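4 October 2022

The pickles worked! Well, the first crock did, and I'm counting it. I opened it after breakfast with my coat still on (the pantry is freezing in the mornings) and the smell that came up was pure dill and garlic, sour in exactly the right way. I ate two standing there and then a third one with cheese.

I've been nervous about this batch ever since August, when Bronwyn Prendergast handed me her recipe on the back of a Woro feed receipt. Half of it was in abbreviations I had to call her about. "2 H salt" turned out to be two handfuls, and Bronwyn has much bigger hands than I do. So I gave up on handfuls and weighed everything. 100 grams of salt for the big batch, 245 for the double one I'm planning when Braulio's late cucumbers come in. He swears there will be late cucumbers. I have seen the vines and I'm less sure, but he was right about the squash.

The cabbage is next. Braulio dropped off four heads yesterday, enormous things, outer leaves all chewed up by slugs but perfect underneath. I did two of them last night with the radio on and my arms are sore this morning from all the squeezing. It's a funny kind of work, you feel like nothing is happening at all and then suddenly there's a puddle in the bottom of the bowl and the whole lot has gone limp and shiny. I love that moment!
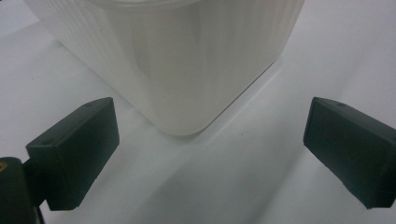 Caraway in one head, plain salt in the other. I wanted to try juniper too, but the only berries I had were so old they tasted like pencil. Must put those on the list, along with more garlic and a new peeler.

Went back through my old notebook at lunch to see what I did wrong last year with the kraut. Page 139, in big angry letters: TOO WARM. I'd kept it next to the stove like a fool and it went soft in a week. This time it's all going on the pantry floor, back corner, with a plate on top and a jar of water on the plate. I'll taste it on the weekend and then try hard to leave it alone.

Bronwyn called around four and we talked for an hour, mostly about her sister's knee but also about green tomatoes. She does them whole with celery leaves and a bit of hot pepper, and she says they're better than the cucumbers. I still have a windowsill full that will never turn red, so why not? She's bringing celery leaves over and I promised her a jar of the dills in trade.

Rain all evening. Soup for dinner with a spoonful of pickle brine in it, which was so good I had a second bowl. Need to wash jars tomorrow and find the other lid.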